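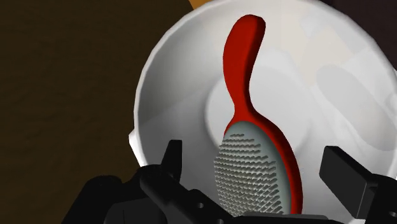

Wrist view, simulated cell, brush-in-bowl task. Fingers either side of the head, no contact.

Ticket: Parallel gripper fails to close on hairbrush in bowl (sim)
Opened by: Samira Issa
Opened: July 25, 2019
Component: Gripper comparison / Harries two-finger, Erport controller
Status: Resolved, one follow-up open

Problem
Running the household object set with the Harries gripper in place of the Haltwood. Same arm, same wrist camera mount, same bowl. The red hairbrush is the only object that fails every time. The arm comes down over the bowl, the fingers end up on either side of the brush head, and the close command is never sent. The run times out after 23 seconds. With the Haltwood the same start pose gives a normal grasp.

Expected
Fingers close on the brush, lift, move to the drop point.

Steps to reproduce
Load the bowl task with the hairbrush handle pointing away from the gripper.
Select the Harries profile on the controller.
Start from the home pose and let it run to timeout.

Log

Entry 1
Checked the obvious things first. Gripper powered in the sim, joint limits loaded, close command works by hand from the console. Fingers travel the full stroke in free air. Not a dead joint.

Entry 2
Swapped the wrist camera feed to the side camera to see whether the planner was losing the object. No change. Put it back on the wrist camera. The detector has the brush the whole time, confidence is steady and the mask includes the bristles.

Entry 3
Turned on planner messages. The grasp is being rejected for finger collision with the bowl. The bowl uses a convex collision shape, so as far as the planner is concerned the inside is solid. The Haltwood profile was made before we had bowls in the set and has the bowl check switched off, which explains why it never complained. That also means our Haltwood results on this task were not checked for wall contact. Noted in the comparison sheet.

Entry 4
Rebuilt the bowl collision mesh as a set of wedges plus a flat base. The visual mesh is unchanged. Close command now goes out. 2 of 6 runs lifted the brush. In the other 4 the fingers closed on the bristles and the brush rolled out on the way up.

Entry 5
Moved the grasp target from the centre of the mask to the neck, where the handle meets the head. The bristles are soft to look at but the sim treats them as one rigid block with low friction, so the head is a poor place to grab with flat fingers. With the neck target, 6 of 6 lifted and reached the drop point.

Entry 6
Re-ran the Haltwood with the new bowl mesh and the bowl check on. Also 6 of 6, but it needs a steeper approach to keep its housing off the rim. The Harries gets in at the default angle.

Resolution
Use the wedge bowl mesh for both grippers. Use the neck target for the hairbrush. Bowl check to stay on in all profiles. The old Haltwood numbers for bowl tasks should not be used in the comparison.

Follow-up
Bristle friction is a guess. Have asked Cladisent, who supplied the object models, whether they have a measured value. If not, we will measure one on the bench when the real gripper arrives in October. Leaving this part open under my name.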